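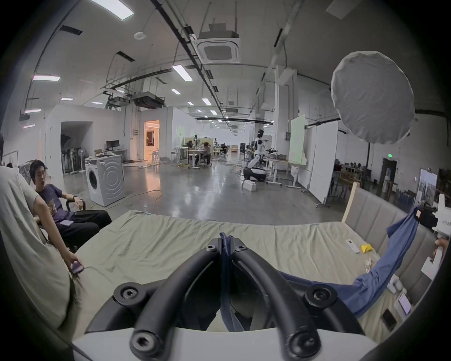
Volume 10, Number 2

Creep, Caliper and the Cost of a Spine

A regional publisher moved four titles from perfect binding to saddle stitch. The savings were in the bindery. The work was in the templates.

Brundex publishes four specialty magazines out of Grorkton, all of them bimonthly and all of them, until last July, perfect bound. The largest is a home-trades title with a mailed circulation of 2,741. The smallest, a lapidary quarterly that went bimonthly when it was acquired, mails 1,687. At those quantities the press run is short and the makeready is a large share of the invoice. Binding is billed as a separate line, with a minimum charge that both titles fell under.

The production manager, Fumiko Sugiyama, had been asked for a cost reduction that did not touch page count or frequency. Her first proposal was a lighter text stock. It was rejected after proofs on the thinner sheet showed unacceptable show-through behind full-bleed photographs. The second was a change of binding.

Perfect binding requires a minimum bulk. The plant that prints for Brundex sets its own floor at 3 mm for a printed spine, and the lapidary title had been reaching it by running a text stock two grades heavier than the content required. Dropping the spine removed the reason for the stock. The book went from 118 gsm to 104 gsm text with no loss of opacity that the art department could detect under the viewing lamp, and the cover went from 270 gsm to 216 gsm so that it would fold at the spine without cracking.

“Most of the money was in the cover,” Sugiyama says. “We had been specifying it for the glue.”

Saddle stitching brings its own arithmetic. In a perfect-bound book the signatures are stacked, milled and glued, and every page sits at the same distance from the spine. In a stitched book the signatures nest. Each successive sheet wraps around the ones inside it, so the innermost pages are pushed outward by the accumulated thickness of paper at the fold. When the book is trimmed at the face, the centre pages lose the most width. This is creep, also called shingling or pushout, and in a 64-page self-trimming format on 104 gsm stock it came to 1.6 mm on the first dummy.

The prepress workflow compensates by shifting the page images toward the spine in increments, with the centre spread shifted furthest. Brundex had left this to the printer on the one stitched supplement it produced previously. The imposition software applies the shift correctly, but it cannot know that a designer has placed folios 5 mm from the face trim, or that a vertical rule runs down the outside margin of every department page. On the dummy the rule was visibly closer to the trim in the middle of the book than at the front.

Templates were redrawn with a 10 mm outside safety margin and the rule was removed. Folios moved to the foot of the page, centred on the outer column. Advertisers were sent a revised specification sheet with the new live area, and the ad portal was changed to reject files built to the old one. Two agencies continued to supply old-format files for several issues, and these were scaled in-house.

The gutter was the simpler problem. Perfect-bound pages do not open flat, and the old templates carried a generous inside margin along with a standing instruction to double the image across crossovers by 3 mm per side. Both were unnecessary in a stitched book. The inside margin was reduced and the duplication instruction deleted, though it survived in one freelancer's saved template and produced a repeated strip of background in the middle of a feature photograph. It was caught at the plotter proof.

Page count is now fixed in multiples of four, and in practice in multiples of eight to suit the press. Under the old binding the editorial department had been able to add a single tipped-in leaf late in the cycle for an advertiser. A single leaf cannot be stitched without a lip that wraps the fold, so late insertions are now either a full four-page section or a loose insert blown in at the mailing stage.
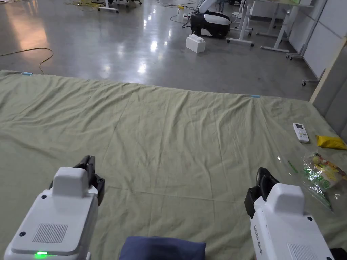 Mailing and the Loss of the Spine

Kwaku Addo manages distribution for all four titles. His concerns were the mailing weight and the behaviour of the copies in bundles. The weight reduction moved the lapidary title down a postal step. The home-trades title stayed where it was, short of the next threshold by 9 grams, and no further change to the stock is planned in order to reach it.

Stitched copies do not stack level. The wire and the fold build up at one edge, and a bundle strapped with all spines aligned leans. The bindery compensates by turning alternate lifts 180 degrees, a routine practice that conflicts with the inkjet addressing sequence if the lifts are turned before the head. At Brundex's request the turning was moved downstream of addressing. Lift height was also reduced from 25 copies to 20.

Retail copies raised a separate question. A stitched magazine has no printed spine and cannot be identified when shelved edge-out. The independent stores that carry the home-trades title shelve it face-out, and Addo's view was that the spine had no measurable effect on sales there. Libraries were less accommodating. Several file back issues upright and asked for the issue number on the front cover in a fixed position. It now appears at upper left, in 9-point type, on all four titles.

Wire gauge was settled by trial. The first bound samples used 25-gauge wire, and the legs did not clinch flat through the thickest book. The plant changed to 24 gauge with a slightly longer draw. No pulled centres have been reported since.

A review is scheduled after the sixth stitched issue. Sugiyama expects to keep the binding and revisit the text stock.

Print this article | E-mail this article

Last updated: November

Contact the editors | Copyright. All rights reserved. | Back to top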